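Second bin-picking cell on hold at Flollanine

Flollanine has put off a decision on buying a second bin-picking robot for its Gistberg plant, and will look at the request again in February. The parts maker had penciled in two cells for the coming budget year. It now has money set aside for one.

The request came with a quote of $134,000 from the integrator, Holtemus, covering the arm, gripper, guarding and 11 days of on-site setup. It did not cover spare grippers, floor work or the Mandagi software license, billed yearly. Add those and the payback period in the original plan starts to look hopeful at best.

Holtemus says the cell can empty a mixed bin without help. Flollanine wants to see 100 bins in a row, using its own parts, before it signs. That seems a fair thing to ask at this price. Trial work so far has been with short bars in two colors, a long way from the oily castings the plant handles every shift.

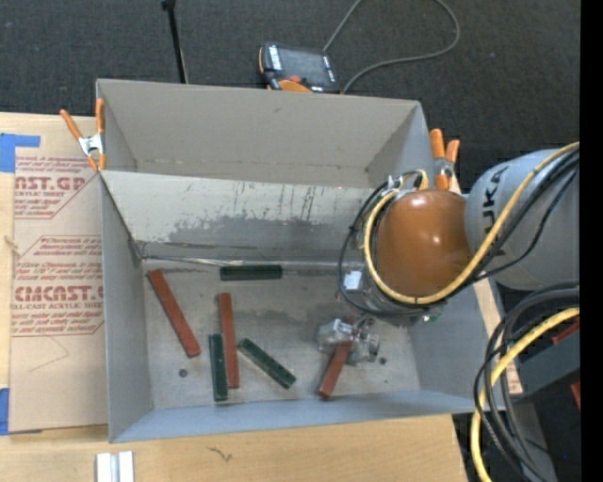 Gistberg Business Desk

A KUKA arm at work in a metal bin, with red and green bars on the floor of it and clamps on the sides.

The yearly license fee is still being negotiated. Flollanine would not say whether it has asked other integrators for a price.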